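November, 4:30 p.m.

Spent the day on the handling rules for the Stesgate simulation. Draft 2 said a mug has to be gripped by the handle, and that was all it said. I added a line about clearance to neighboring mugs and one on what counts as a failed grasp.

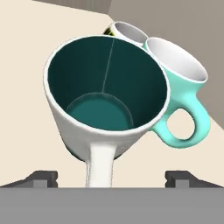
The clearance line took the longest. Trustcombe wants one number for every object. I'd like it set by object type, with crowded layouts logged separately. We left it open.

Also agreed that no run gets deleted, including the bad ones. Failures keep their run number and get a reason code. Run 506 had no code, so I sent it back.

Tomorrow: review 200 runs against the new draft, then send it to Cisar.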